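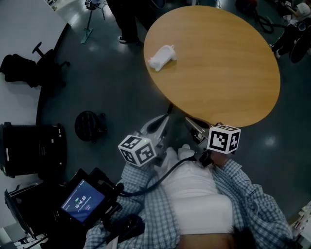

Trirnell hand-held gripper, two weeks of use

Reviewed by Mitra Jafarzadeh, Thursday, September 22, 2022

We ran the Trirnell against our older Sendano unit on tabletop picks, 108 trials in all, split evenly. Both are two-finger designs with dark fingertip pads.

Grip: The Trirnell closes evenly and held small toys well. The Sendano dropped more of them, mostly when the object lay on its side.

Tracking: The marker cubes sit behind the fingers, one per side. Pose was lost in 6 trials, all with the wrist turned far inward. Glossy floors gave no trouble.

Cable: Too stiff. It pulls on the left hand during long reaches, and Osvaldo Furtado ended up clipping it to his belt.

Controller: The timer is easy to read at arm's length. The status text is too small.

We are keeping the Trirnell. A softer cable is on order.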